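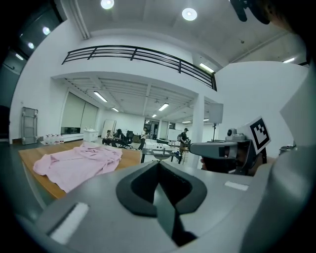 Pink one on the folding table, ground floor, November

Posted by Fenna Vandenberghe in Workplace & Automation – 35 replies, 7 shares

We use cookies to keep you logged in. Accept / Manage settings

**fenna_vdb**
Hello all, long post, sorry, get a coffee first. I've folded returns at Stindwood for seven years and since the fall a good part of my shift goes to teaching the folding instead of doing it. You hold the grippers, you fold the shirt with them, and the machine is supposed to learn from how you did it. I like it more than I thought I would! My wrists are less sore, and the younger ones ask me how I do collars, which never happened before. But I go home wondering what I'm teaching myself out of. Anybody else in this spot?

**stijn_c**
We went through this at Mulevero with the packing line. I'd be careful, Fenna. They told us it was for the dull items only, and the dull items were most of the hours. Two people on my shift moved to other sites and were not replaced. Get your job description in writing before you get good at it.

**TraceyTindall**
I have to disagree with Stijn a little, and I say it kindly because I know Mulevero was rough. At our place the folders who did the teaching ended up on a better pay grade – they asked for it as a group, early, before the schedule was set. Thomas on our floor is 33 and had never asked for a raise in his life, bless him, and he did the talking.

**stijn_c**
Glad it went well, Tracey. A pay grade doesn't help if the shifts go.

**godelieve_vdl**
Can I ask a practical thing? Does it slow you down? I tried the grippers at Flasisport and couldn't feel the fabric at all. Soft shirts were the worst, I kept bunching the sleeves and had to start over.

**fenna_vdb**
Godelieve, yes, so much slower, and I missed the feel too. Pinch near the seam, not the open cloth, and go easy on the hem. Tracey, could you send me how your group worded the pay request? Stijn, I'm asking Ineke Van Leeuwen about the job description at the two o'clock break, and I'll post what she tells me.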